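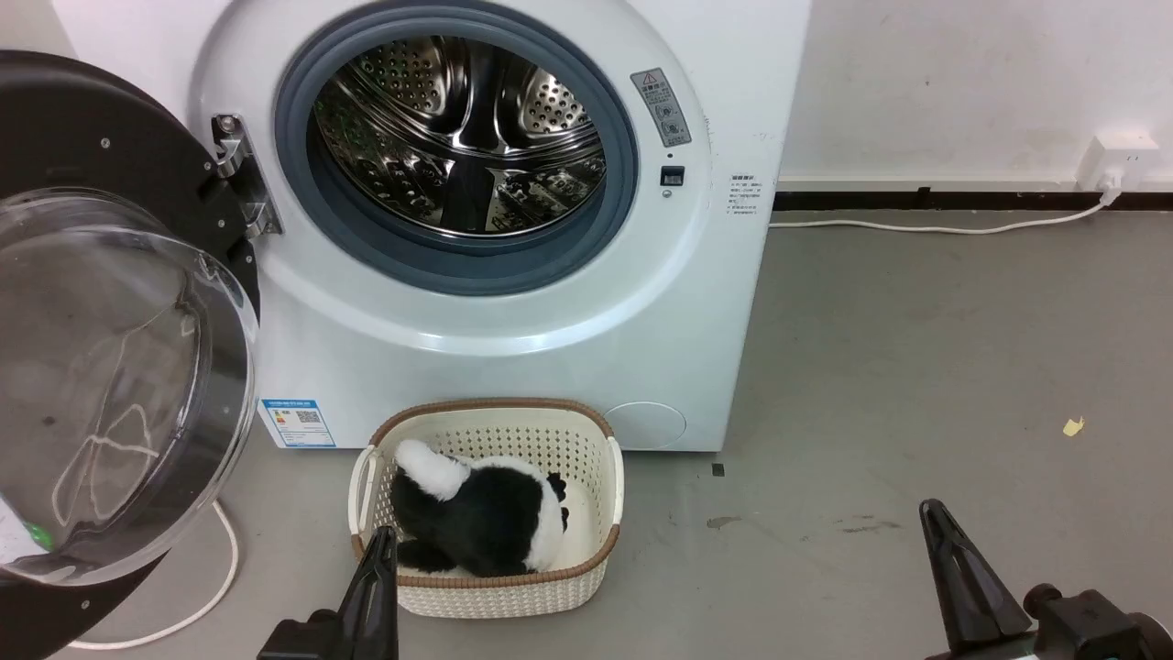 Front-loading washing machine with the door open.

Progress report to the Salian Fund: Sernell community laundry and linen share, to the end of August

We are very glad to be writing to you again, and in a much better mood than last winter! Your grant has now covered 1102 loads for households around Sernell, mostly bedding and work clothes, and 848 of those were for families living in the cabins along Plastcombe Road — a good many more than we had dared to put in the application.

Hot water is still our biggest cost. We moved the heavy washes to the cheaper overnight rate, which has helped, though the Monday queue is as long as ever and we'd like to open at 8 if the roster allows it. The linen cupboard has grown too, with 30 sets of donated sheets sorted, labelled and out on loan.

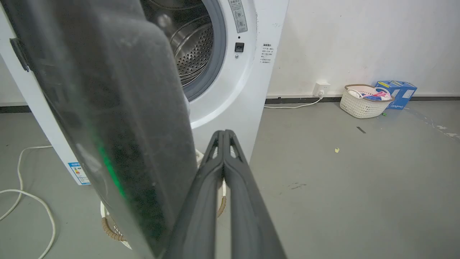 Will households be asked to pay next year?
We plan to keep every wash free until the grant ends, and to ask for a gold coin after that from those who can manage it.

The Ondix invoice for detergent will follow with the accounts.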